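Textiles for Beginners, handout 2: pile, nap and edges
Salvador Patrício

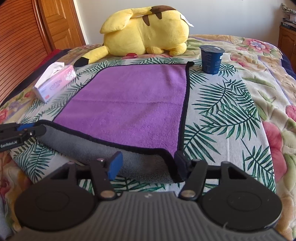 I get asked every January why some cloths drink up water and others just push it about. Mostly it's pile – all those little fibres standing up and giving the water somewhere to go. Edges matter too, and I do go on about them! A two-sided towel like the purple and grey one, with its thick black binding, has its raw edges tucked away. Bring an old towel next time and we'll unpick a corner. Reading: Aguiar, page 45.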